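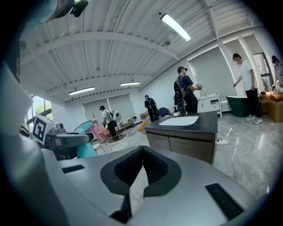
Geert Van Loon wants to know why I still set footnotes by hand when the software has done it for years. Fair question, Geert, and it's too long for one reply, so here goes.

I'm laying out a local history of Girkholm at the moment. 136 pages, two columns, and the author loves a footnote the way some people love cheese. Automatic footnotes are fine in a single column. In two columns they start wandering off, and if a note spans the page it shoves everything above it out of whack.

So I run the automatic ones first, get the numbering right, and leave them alone until the text is signed off. Only then do I convert them to static text and put them in their own frame at the foot of the page. Do it before sign-off and you'll cry, because one new note on page 9 means renumbering the lot. (Ask me how I spent most of June.)

The frame itself: full width of the text area, bottom aligned, locked to the baseline grid. Notes are 7.5 on 10, body is 10 on 12.5. Every fifth line of notes meets up with the body grid and that's good enough for me.

Bram Van Hecke asked about the little rule above the notes. I make it a paragraph rule on the first note only, with its own style called note-first. All the others are note-rest. If a note moves to the next page I swap the style and the rule goes with it. Drawing it as a separate line works too, till you nudge the frame and forget the line. I have done that. It got printed.

Bram, yes, I know about the span option. Tried it on the Balville brochure and it was lovely for 4 pages, then a picture with text wrap turned up near the bottom of a column and the notes jumped over the top of the caption. Could be I had a setting wrong. If you've got it behaving, send me the file!

Superscript numbers next. Please don't use the fake ones if your font has real ones. The fake ones are just the normal figure shrunk down, so they look skinny and grey beside the text. I put the real ones in a character style and let find and replace do the slog. 59 notes in chapter two alone and it took less time than the kettle.

One trap with that: if you search for any superscript digit you'll also catch the square metres. The Girkholm book is full of paddocks. Search for your footnote reference style instead, and check the tables separately – mine had three stragglers in there with a totally different colour applied.

Font is Clerkus, for whoever asked. It's a bit wide for narrow columns but the italics are gorgeous and the small figures were drawn properly. Vanhove was my second choice, only the brackets sit too low at note size and once I'd noticed I couldn't stop noticing.

Geert's come back with "so the answer is you're stubborn". Also yes. For a straight novel or a report in one column I'd leave it all automatic and go home early.

Next up is the index, more than 3855 entries and half of them somebody's cousin. I'll do a separate thread on that once I've sorted out the page ranges – if anyone has a decent way of handling married names, I'm all ears.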